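Equipment planning meeting, December, 2:00 p.m.
Chair and notes: Johanna Kofler

**1. Minutes of the last meeting**

Approved with one correction: the Lenihan quote is for a two-year service plan, not three.

**2. Second arm for the sorting cell**

The simulated cell stays on the current model, a Franka Emika arm over the white table, with the bowl, the computer mouse and the long brown item as the test set. Any purchase request must name the same arm and a parallel gripper, or include the cost of rebuilding the model.
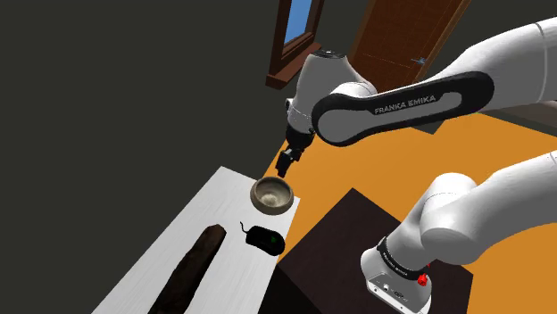 **Faltura Automation Group — Equipment and Budget**

Two offers were compared for the stand, cabling and safety stop. Ustodance came in lower on hardware but charges separately for delivery. Lenihan includes delivery and one day of setup. The group prefers Lenihan, subject to a written lead time. JK to request it.

Floor plan: the Stedthorpe room can take a second table if the storage rack moves to the hall. Facilities has not yet replied on the power drop.

**3. Gripper fingers and spares**

$842 requested for two sets of replacement fingers and mounting screws. Approved from the current budget. Longer fingers were discussed and put off until the grasp tests on round rims are complete. Wide items remain the main concern — the opening has to be checked against each item before the list is fixed.

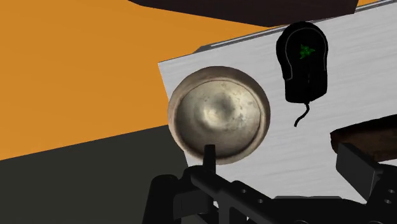
A wrist camera for the physical cell was raised under the same item. The simulated view is already used in planning, and a matching mount would let the two be compared directly. Mount and cable are estimated at $200. The camera itself is not priced. Held over.

**4. Computing**

Request for a workstation to run simulation jobs overnight, ceiling $3000. The queue stood at 67 jobs when the agenda went out. Agreed to get a second quote before ordering. If both quotes exceed the ceiling, the request goes back to the department with the job counts attached.

**5. Actions**

- JK: written lead time from Lenihan; itemized delivery charge from Ustodance
- JK: order finger sets and screws
- Stedthorpe site: confirm power drop and rack move
- All: send changes to the test item list before the next meeting

Meeting closed at 2:50 p.m.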